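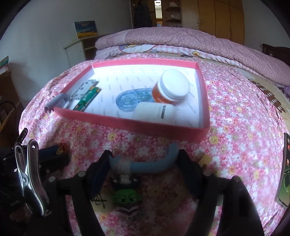
*Bedroom work with the hand-held gripper: small items in a cardboard tray on the bed.*

**Progress report on equipment, Lorosdale home handling project**

Period covered: up to the end of December

**1. Where we are**

In this period we worked in homes, mostly in bedrooms, with the hand-held grippers. We now have 1,235 accepted recordings. The tasks are picking and placing of small household items such as jars, bottles and soft packages. The recordings will be used to train the arm which we plan to buy in the second half of the grant.

The bedroom part went slower than we wrote in the plan. Soft bedding moves under a tray when a finger pushes on it, and we repeated many recordings for this reason. In total 102 recordings were rejected, and they are not included in the number above.

**2. Equipment in use**

We have five grippers in use. All of them were assembled by our team from parts ordered through Ansari. Each one carries a phone, so we did not need to buy separate screens. This line of the budget is closed and the rest of the money is still there.

Two points about wear:

- The finger covers become smooth after 80 hours of use and then bottles begin to slip. We ask to move a small sum from "travel" to "spare parts" for this.
- The tape and clamps on the grippers are a temporary solution. They hold well, but every person fixes them a little differently, and we would like to have one printed mount for all units.

**3. Purchase of the arm**

We received offers from Adside and Risik. The offer from Adside has the lower price, but the controller is sold separately and the delivery time is not confirmed in writing. Risik includes the controller and one day of training. Its arm is also lighter - this is important for us, as we must carry it up stairs and set it up beside a bed or a desk in quite narrow rooms.

Our preference is Risik. We did not sign anything yet, and we will wait for your approval. The offer is valid until the end of February. If the decision comes later, we must ask for a new price.

We did not yet find a good answer for the base. A fixed table is too big for most bedrooms. A cart with locking wheels is possible, and Ansari promised to send us a drawing.

**4. Next period**

- Finish the bedroom recordings and begin with kitchens.
- Order finger covers, if the transfer is accepted.
- Test the cart with a weight in place of the arm.

**5. What we need from you**

Please confirm the transfer to "spare parts" and tell us if the purchase from Risik needs a third offer. Our reading of the grant rules is that two offers are enough, but the text is not fully clear to us.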